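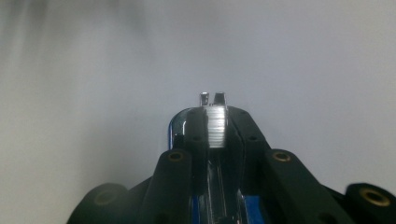

Gray wall, Clatside office.

Moved into the Clatside office in November. Sharing what the paperwork has been like, for anyone else renting a small space for the first time.

The lease was 16 pages. I read it twice and still missed that we pay for the hallway lights.

Tài Vũ has the unit next door and told me to get the deposit terms in writing. Did that. Took 3 emails.

Business license: the county wanted a paper copy. So did the insurance company. So did Okulberg, who handle the mail for the building.

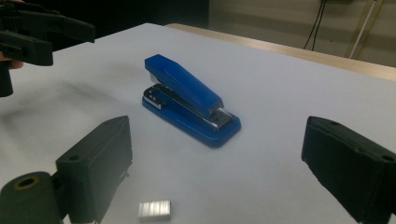

Blue stapler on the white table.

I tried keeping everything as scans only. Gave up after the second time somebody asked for originals at the front desk.

Current system: one folder per year, newest on top. Receipts go in by month. Lease and license get their own folder.

Rent is $1000 and due on the first. Okulberg charges a late fee after six days, and the six days include weekends.

Bookkeeping is in Stundach. It's fine. The export puts dates in the wrong order, so I fix those by hand before I send anything to the accountant.

Renewal letter came today, June 19, 2026. Same rent, new clause about parking. Reading it tonight.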